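How does a robot learn to make a bed?

Robots are good at some jobs that people find hard. A factory robot can weld the same car door all day and never get bored. But ask a robot to fold a blanket and it often gets in a muddle. A car door is stiff and stays the same shape. A blanket changes shape every time you touch it.

One way to help is to let people show robots what to do. A company called Velorberg sells a kit for doing this. The kit is called Bridia, and schools and clubs can hire it for 7 days at a time.

What is in the kit?

The main part is a gripper that you hold in your hand. A gripper is a kind of robot hand, usually with two fingers that close together like a pair of tongs. On most robots the gripper sits on the end of a long arm. With Bridia, the arm is yours.

There is also a camera, which looks at whatever the fingers are looking at. A charger, a carry case and a booklet of jobs to try come with it. The gripper weighs 800 grams, a bit less than a full one-litre bottle of water. Younger children may want to use two hands.

What do you do with it?

You pick a job, such as putting socks in a drawer or pulling a sheet straight. You press the start button and do the job using only the gripper. The camera films it. When you have finished, you press the button again. One go at a job, from start to finish, is called a demonstration.

A robot needs lots of demonstrations. If it only ever sees one bed, it may not know what to do with a different one. The sheet might have a pattern, or there might be clothes and bags lying about. Irfan Niazi, who wrote the booklet, asks people not to tidy up first.

"Real bedrooms have things in them," he says. "The robot has to get used to that."

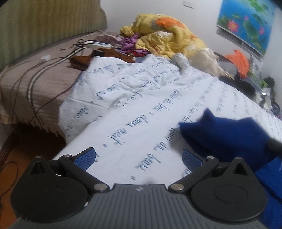 The gripper over a bed, with its two blue finger pads wide apart.

Look at the finger pads. They have a fine grid pattern on them. Bumpy surfaces can help fingers hold on to things, and your own fingertips have tiny ridges too.

What happens next?

The films go to a computer, which looks for links between what the camera saw and how the fingers moved. This is called training. After training, a robot with the same sort of gripper can try the job by itself. It will still get things wrong, and then it needs more demonstrations.

The club at Kereama hired a kit in June and made 169 demonstrations. The most popular job was picking up socks.

Can we try it?

The kit is for ages eight and up, with an adult in the room. Hire costs £80 a week – ask a teacher or club leader to book it. Keep faces and names out of the film, and keep your fingers away from the hinges when the gripper is closing.

Words to know

Gripper: the part of a robot that holds things.
Demonstration: one go at a job, filmed from start to finish.
Training: when a computer learns from lots of demonstrations.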